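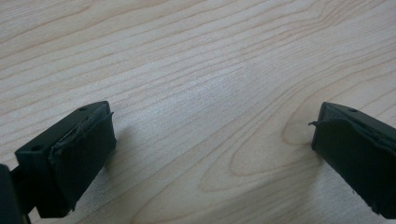 Tabletop, Varero Reading Room. Pale wood with an oval, cathedral-like figure in the grain.

Furniture of the Cotano Study Center: Tables and Work Surfaces

This gallery is part of the Center's record of its furniture. It covers the tables in daily use by readers, staff and visiting groups, and it is maintained by the Furnishings Office under the direction of Koen Lambrechts. The full record lists 2,000 items across all floors. Tables are presented separately because they receive the heaviest use and are the pieces most often requested for classes and public programs.

About the view

The grain runs in long, gently wavy lines, slightly darker than the cream and light beige of the surface. The lines lie close together and nearly parallel in one area, then loosen and curve into a set of nested loops. The innermost loop narrows to a point. Light from above leaves a soft, whitish patch where the grain looks faded.

A cathedral figure is produced when a board is cut so that the growth rings meet the face at a low angle. The loops and arches are the edges of those rings. Boards cut with the rings closer to upright show straighter, more even lines. Both patterns may occur in furniture made from the same tree, and the Office does not treat either as a defect when assessing a table.

The Varero Reading Room

The Varero Reading Room is on the second floor and has 11 tables. It was furnished in its present form under a plan prepared by Lụa Kim, who asked for pale surfaces throughout so that printed sheets, tracing paper and small objects could be seen clearly under the ceiling lights. Each table seats four readers. The room opens at 9 a.m. and is reserved for group study after 5 p.m.

Care of table surfaces

Surfaces are wiped daily with a soft cloth, lightly dampened, and dried at once along the direction of the grain. Wax, oil and spray polish are not used. Readers are asked to place drinks on the side counter and to use a writing board under any sheet of paper on which they intend to press firmly. Scratches, rings and lifted edges should be reported at the desk; readers should not attempt to rub them out.

A full inspection takes place each August, when the room is closed to the public. Jhun Cruzado leads the inspection and enters the results in the furniture record. Tables that require work are sent to the Vallard workshop on the ground floor and are replaced by folding tables until they return.

Use of the photograph

The photograph may be reproduced for teaching and private study. Requests for publication should be addressed to Đức Huỳnh in the Furnishings Office and should give the title of the publication and the intended size of reproduction. A reply is normally sent within 5 working days.

Captions for the Furniture of the Cotano Study Center galleries are prepared by Đạt Khổng. Corrections are welcome and may be left in writing at the desk.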